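two-arm-cubes: README and shopping notes

Last edited 30/07/2022

Hi! I look after the buying side of our two-arm bench at Truleck, and this file sits next to the data so that whoever plans the next bench can see what we paid for and what we'd skip. The recordings are in /episodes, the cube colours are listed in colours.txt, and the budget sheet is budget_v2.csv (please don't edit v1, I still need it for the grant people).

What's in the set: 1,431 episodes of the arms picking up small wooden cubes on a sheet of brown paper. We'd budgeted for 1,000, so I'm pretty chuffed. Everything was recorded on the one bench.

Where the money went: the arms, mostly, and then the grippers, which were quoted separately and caught me out. Ask for the gripper, the cable and the mounting plate on the same quote! Öberg did that for us without a fuss. Davico sent three separate invoices and charged freight on each one.

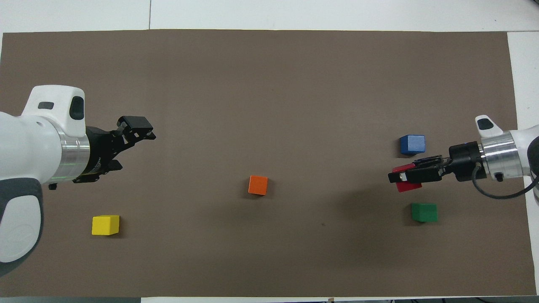

The cheap stuff took more of my time than the dear stuff. Paper for the tabletop comes off a roll and we go through plenty of it, so put a line in for spares. I'd set aside $100 for cubes and paper together and never got near it. Cables are the other one – order them longer than you think, and get a second set while you're at it.

Maj-Britt Viklund wants a second bench and has asked Esura for a price. Their first quote came in June and left out training and the service plan, so it isn't comparable with the numbers in the sheet yet. I'll add a column once the revised one lands.

Still to do:
- depreciation (2 years or longer, finance hasn't decided)
- power and bench hire, currently lumped under "other"
- licence wording for sharing the episodes outside Truleck

If a figure looks off, leave a note in the sheet and I'll chase it up.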